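보토라 Botora
홈 / 세탁실 / 주머니와 바구니 / 플로티비코 두 칸 빨래 주머니

플로티비코(Flotivico) 두 칸 빨래 주머니
흰 빨래 한 칸, 색 빨래 한 칸
색상: 생지 / 먹색 / 쑥색
재입고: 2026년 7월 4일

안녕하세요, 보토라에서 천 고르고 재봉하고 택배 상자까지 접는 설금옥이에요. 오래 기다려 주신 분들 정말 고맙습니다! 쑥색은 지난번에 너무 빨리 빠져서 문의 글에 답을 달면서도 내내 죄송했는데, 이번에는 원단을 넉넉하게 끊어 왔어요(그래 봤자 저 혼자 재봉하는 가게라 한계는 있지만요).

플로티비코는 제가 집에서 쓰려고 만든 주머니예요. 우리 집 욕실 앞이 정말 좁거든요. 바구니를 두 개 놓으면 문이 안 열리고, 하나만 놓으면 흰 수건이랑 색깔 티셔츠가 다 섞이고. 세탁기 앞에 쪼그리고 앉아서 한 장씩 다시 골라내는 게 너무 귀찮아서, 헌 이불 커버를 뜯어 가운데에 칸막이를 박아 봤어요. 모양은 참 볼품없었는데 그걸 꽤 오래 썼네요. 지금 파는 건 거기서 끈 길이랑 바닥을 고치고 또 고친 거고요.

어떻게 생겼냐면요

펼쳐 놓으면 위가 네모나게 벌어지는 긴 자루예요. 가운데에 칸막이 천이 바닥까지 박혀 있어서 양쪽 빨래가 밑에서 만나지 않아요. 시중에 칸막이가 중간까지만 내려오는 것도 있던데, 저는 그게 좀 싫더라고요. 양말이 꼭 밑으로 넘어가요.

칸마다 조임끈이 따로 달려 있어서 한쪽만 조여서 들고 갈 수도 있어요. 흰 빨래 돌리는 날이면 그쪽만 열어 세탁기에 대고 거꾸로 쏟으면 끝! 입구 테두리에는 납작한 심이 들어 있는데, 손으로 꾹 누르면 벌어진 채로 있어요. 지나가면서 던져 넣는 식구가 있는 집이라면 이 심이 제일 반가우실 거예요. 우리 집에도 한 사람 있습니다.

크기와 무게

빈 주머니 무게: 237그램
벽걸이 고리: 2개 포함
원단: 면 캔버스(겉), 얇은 면(칸막이)
심: 빼고 끼울 수 있는 납작한 심
세탁: 심을 빼고 찬물, 약하게

높이를 물어보시는 분이 많은데요, 성인 무릎을 조금 넘는 정도로 생각하시면 돼요. 겉옷 두툼한 걸 넣으면 금방 차고, 수건이랑 속옷만 넣으면 한참 들어가요. 혼자 사시는 분은 넉넉하실 거고, 식구가 많은 댁은 두 개 거는 분도 계세요. 샨타 아니고 쇼바 남부디리(Shobha Namboodiri) 님이 그렇게 쓰시는데요(제가 성함을 택배 송장에 한 번 틀리게 적은 뒤로 절대 안 잊어요), 하나는 욕실에, 하나는 아이 방 문 뒤에 거셨대요.

칸 이름표 이야기

칸 앞에 작은 천 이름표를 꽂는 자리가 있어요. 기본으로 '흰 것', '색 있는 것' 두 장이 들어가고, 주문하실 때 메모에 적어 주시면 다른 말로 수놓아 드려요. '수건', '운동복'이 제일 많았고 '내일 할래'도 있었어요. 글자가 길면 실이 울어서 다섯 자까지만 받을게요. 띄어쓰기는 글자로 안 쳐요.

이름표 자리는 시그네 룬드(Signe Lund) 님이 패턴을 봐 주시면서 넣자고 하신 거예요. 저는 처음에 뭘 이런 것까지 싶었거든요. 막상 달아 보니까 온 식구가 칸을 제대로 찾아 넣더라고요. 말로는 그렇게 안 되더니!
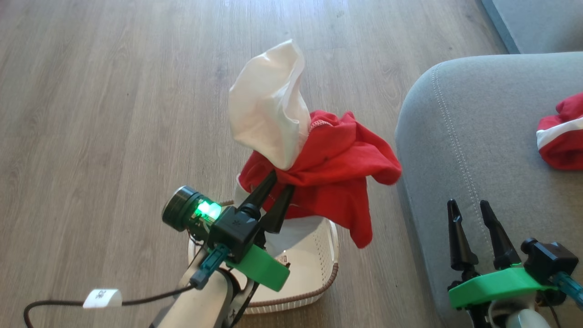

빨래가 섞이는 건 대개 통 안에서 시작돼요. 한번 뭉친 옷은 잡아 올리면 옆에 있던 것까지 같이 딸려 올라오잖아요. 빨간 옷을 집었는데 위로는 흰 천이 꼬인 채 뾰족하게 솟아 있고, 밑으로는 흰 천이 또 늘어져서 통 안에 걸쳐 있는 꼴이면 어디까지가 한 벌인지 털어 봐야 알아요. 이 상태로 그냥 세탁기에 밀어 넣고 싶은 마음, 저도 너무 잘 알고요. 빨강이랑 하양이 이렇게 붙어 다니는 집이라면 칸을 나눠 두는 것만으로 손이 한 번 덜 가요. 새로 산 빨간 옷은 처음 몇 번은 아예 따로 돌리시고요, 주머니가 물 빠지는 것까지 막아 주지는 못합니다.

쓰다가 알게 된 것들

흰 칸을 벽 쪽으로 두지 마세요. 저는 처음에 그렇게 걸었는데, 손이 앞 칸으로만 가니까 결국 앞 칸에 다 들어가 있었어요. 옆으로 나란히 오게 거는 게 훨씬 나아요. 고리 두 개를 문 너비 안에서 조금 벌려 거시면 입구도 저절로 벌어져요.

젖은 수건은 어디 한번 걸쳐 말렸다가 넣어 주세요. 캔버스라 바람이 아예 안 통하지는 않지만, 축축한 걸 꾹꾹 눌러 두면 냄새는 나요. 장마철에는 저도 끈을 조이지 않고 활짝 열어 둡니다.

옷을 뒤집힌 채로 넣느냐 바로 해서 넣느냐는 집집마다 법이 다르니까 제가 뭐라고 안 할게요. 다만 양말은 한 짝씩 펴서요! 돌돌 말린 채로 들어간 양말은 돌돌 말린 채로 나와요.

생지 색은 씻을수록 조금씩 밝아지고, 처음 빨면 살짝 줄어요. 심이 뻑뻑하게 들어간다 싶으면 천을 양손으로 한번 당겨 주시면 됩니다. 먹색은 첫 세탁 때 물이 나올 수 있으니 단독으로 빨아 주세요. 빨래 섞이지 말라고 만든 주머니가 다른 빨래를 물들이면 곤란하잖아요.

손님들 질문

세면대 밑에도 들어가나요?
심을 빼고 위를 한 번 접으면 들어가는 집이 많아요. 배관이 가운데로 내려오는 세면대는 좀 걸리적거릴 수 있으니 자로 재 보고 주문해 주세요.

코인 세탁소에 메고 가도 될까요?
네, 끈 두 개를 한꺼번에 어깨에 거시면 돼요. 무거운 청바지를 꽉 채우면 끈이 어깨를 파고들어서, 그럴 때는 따로 파는 넓은 어깨끈을 권해요. 우펜도 모하메디(Upendo Mohamedi) 님이 계단 많은 동네에 사시는데 그 어깨끈 없이는 못 다니겠다고 후기를 남겨 주셨어요.

칸 세 개짜리는 안 만드세요?
만들어 봤는데요, 가운데 칸이 양쪽에 눌려서 입을 꾹 다물고 있어요. 해결되면 올릴게요. 지금은 좀 지쳤어요.

심만 따로 살 수 있어요?
그럼요. 부속 페이지에 있어요. 벽걸이 고리랑 이름표도 거기서 낱개로 팔아요.

주문과 배송

주문 들어온 순서대로 재봉해서 영업일 기준 5일 안에 보내요. 수놓는 이름표를 고르시면 조금 더 걸리고요. 포장은 종이 상자에 접어 넣고 종이테이프로만 붙여요. 접은 자국은 하루 걸어 두면 펴지는데, 성격 급하신 분은 다림질하셔도 됩니다(심은 꼭 빼고요!).

받아 보시고 색이 생각과 다르면 쓰기 전에 연락 주세요. 바꿔 드릴게요. 수놓은 이름표는 교환이 어려워요. 끈이 빠지거나 칸막이 박음질이 뜯어진 건 기간 안 따지고 고쳐 드려요. 지난 3월에 한 분이 첫 판매 때 사신 걸 보내 주셨는데, 천은 보들보들해졌고 칸막이는 멀쩡하고 끈만 닳았더라고요. 새 끈으로 갈아서 돌려보냈습니다.

이번 재입고 수량은 세 가지 색 합쳐서 119장이에요. 쑥색이 제일 많고 먹색이 제일 적어요.

함께 보시는 물건
넓은 어깨끈(생지, 먹색)
트랜드소프(Trandthorpe) 집게 달린 양말 줄
천 이름표 낱개, 다섯 자까지 수놓기
속옷용 작은 망 주머니

문의 글은 아래 게시판에 남겨 주세요. 재봉틀 앞에 있을 때는 답이 늦고, 저녁 먹고 나서 한꺼번에 달아요.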